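This repository holds Bumido, a set of annotated rap verses from independent releases, with timing, rhyme and section labels. The current release is the September one. Earlier copies used a different column order, so check the header row before you reuse an old script.

# Bumido

Bumido contains 100 tracks. Each track has a plain-text transcript, a line-level timing file and a rhyme annotation file. Audio is not included. Track lengths and tempo values are given so that you can match the annotations to a copy you already have the right to use.

The set was put together to study how verses are built: where rhymes fall in the bar, how long a rhyme chain lasts, and what changes between a first verse and a second one. It was not built for training lyric generators, and the license terms below limit that use.

## What is in the repository

```
bumido/
 tracks.csv
 transcripts/
 timing/
 rhyme/
 sections/
 splits/
 docs/
 tools/
```

`tracks.csv` is the place to start. It has one row per track:

| Column | Type | Notes |
|---|---|---|
| `track_id` | string | Matches file names in all other folders |
| `release_type` | string | `single`, `ep`, `mixtape`, `album`, `freestyle` |
| `source` | string | `indstead` or `turnow` |
| `tempo_bpm` | float | Measured on the instrumental where we had it |
| `length_sec` | float | Full track, including intro and outro |
| `verses` | integer | Hooks and bridges are not counted |
| `guest` | boolean | True if any verse is by a guest artist |
| `explicit` | boolean | Set by the annotator, not taken from a store label |

Artist names are in a separate file, `docs/credits.csv`. We kept them out of the main table so that models and scripts don't pick them up by accident. Please do use the credits file when you quote a line.

## Sources

Tracks came from two places.

**Indstead** is a small label and distribution service. It cleared 67 tracks for annotation and supplied lyric sheets for most of them. The sheets were a starting point only. Many were written before the recording session and differ from what was performed, sometimes by whole lines.

**Turnow** is a weekly open session with an archive of recorded freestyles and demo tracks. The other 33 tracks come from there. None had lyric sheets, and the recordings vary a lot in quality. A few have crowd noise over the first bars, and those lines are marked `[unclear]` where two annotators could not agree.

Every artist signed a release covering transcripts and annotations. Artists can withdraw a track, and withdrawn tracks are removed at the next version. The `track_id` is retired and never reused.

## Transcripts

Transcripts follow the performance. If a word is clipped, it is written the way it sounds only when a common spelling exists (`tryna`, `finna`, `'cause`). Otherwise the full word is used. We did not correct grammar, and we did not mask swearing.

- One line of text per bar, with pickups attached to the bar they lead into
- Ad-libs in parentheses, at the point where they start
- `[unclear]` for words that could not be settled
- `[sample]` for vocal samples that are part of the beat
- No punctuation except apostrophes, parentheses and question marks

Doubled vocals are written once. When the double says something different from the lead, it is treated as an ad-lib.

## Timing

Timing files are tab-separated with start and end times in seconds for each bar. The first downbeat of the instrumental is the zero point. If your copy of a track has extra silence at the start, use `tools/shift.py` to move everything by a fixed amount:

```
python tools/shift.py timing/T014.tsv --offset 0.42
```

Turnow freestyles were often performed over a beat played through the room speakers, so the tempo is steady but the voice can drift late by the end of a long verse. We timed the voice in those cases. This means the bar lengths in the file are slightly uneven, and a strict grid will not fit them.

## Rhyme annotation

Rhymes are marked with Wada, a plain-text scheme we wrote for this project. Each rhyming syllable gets a chain letter and a strength mark:

```
A1 full rhyme
A2 near rhyme, same stressed vowel
A3 loose match, accepted by delivery
```

Chains restart at every section. A chain that carries over from a verse into a hook gets a new letter, with the link recorded in the `carry` column.

The hardest label is the third one. A rapper can bend a vowel so far that two words rhyme on the record and would never rhyme in speech. Annotators were told to go by ear and ignore the spelling. Two people marked each verse alone and then met to settle differences. Both original versions are kept in `rhyme/raw/`, and the settled one is in `rhyme/final/`. If you care about disagreement, use the raw files.

Internal rhymes are included. Repeated words are not counted as rhymes unless the meaning changes or the second use lands on a different stress.

## Sections

Section labels are `intro`, `verse`, `hook`, `bridge`, `outro` and `talk`. The last one covers spoken parts such as shout-outs, phone messages and studio chatter. Spoken parts are transcribed but have no rhyme labels and no bar timing.

Some tracks have no clear hook. If a repeated passage is shorter than four bars and only the ad-libs change, it is labeled as part of the verse it sits in. This affects 6 tracks, listed in `docs/hook_notes.md`.

## Splits

| Split | Tracks | Use |
|---|---|---|
| `train` | 59 | Open |
| `dev` | 6 | Tuning and error checks |
| `test` | 35 | Reported results only |

No artist appears in more than one split as the lead voice. Guest verses break this rule in two places, and both are flagged in `splits/README.txt`. The test split is large on purpose. With a small one, a single artist with an unusual style moved the scores too much.

## Known problems

- Tempo is doubled on some slow tracks. We fixed the ones we found, but anything above 150 should be checked by ear.
- Turnow tracks have more `[unclear]` marks, so line counts by source are not directly comparable.
- Regional accents are not labeled. Rhyme strength was judged by annotators who did not always share the artist's accent.
- The `explicit` column reflects one person's reading of each track. Don't use it for filtering in a product.
- Lines in languages other than English are transcribed but have no rhyme labels.
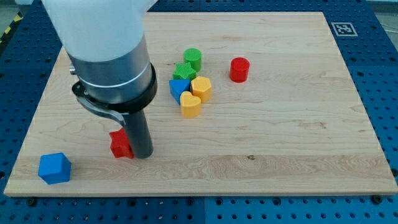 *Robot arm over a light wooden board.*

## Loading the data

The tools need Python and nothing outside the standard library.

```
python tools/check.py
python tools/load.py --split train --rhyme final
```

`check.py` confirms that every track in the table has matching files and that the number of timed bars equals the number of transcript lines. Spoken sections are skipped. Run it again after any edit. `load.py` prints one JSON object per verse, which is the format used by the counting scripts in the same folder.

To read files yourself, open them as UTF-8. Line endings are Unix style. An empty rhyme row means that no rhyme was found in that bar, and a missing row is an error — please report it.

## License and use

The code in `tools/` is under the MIT license. Annotations are free for research and teaching. Transcripts may be used for research, but may not be reposted as a lyrics page or used to train a system that writes or performs verses. The artists agreed to the first use and not to the second.

Short quotes in papers and class material are fine with credit. For anything longer, ask the label or the session through the contact sheet in `docs/`.

## Changes

**September release**

- Column order in `tracks.csv` changed; `source` now comes before `tempo_bpm`
- Raw annotator files added for all verses
- Ad-lib timing removed, as it was too uneven to be useful
- Two duplicate freestyles replaced

**First release**

- Transcripts, timing and settled rhyme labels
- Section labels for Indstead tracks only

## Reporting errors

Open an issue with the `track_id`, the section and the bar number. For a misheard word, include what you hear and the time in the track. Corrections from the artist on the record are accepted without a second check, except where they give the written lyric and the recording has a different one. In that case the transcript stays as performed and the written line goes in `docs/variants.csv`.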